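4.2 Placing the drip tray
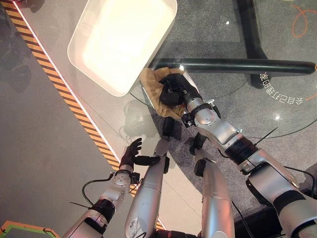 Fig. 23. Empty tray on a round glass tabletop.

The Schouten 442 plant stand kit is supplied with one drip tray. Set the tray in place before adding pots or water.

1. Wipe the tabletop with a dry cloth. Leave no grit under the tray.
2. Put the tray down flat, rim upward. Do not slide it across glass.
3. Line the tray with the felt mat, gray side down.
4. Set the pots on the mat, heaviest first. The tray holds up to 20 lb.
5. Pour water onto the mat until it is damp all over.

Note: The mat takes 4 hours to soak through on first use. Refill when the edges feel dry.

CAUTION: Do not lift or move a loaded tray. Remove the pots and empty the water first.

CAUTION: Do not use bleach on the mat. Rinse it in cool water and hang to dry.

For replacement mats, see Section 7, Spare Parts.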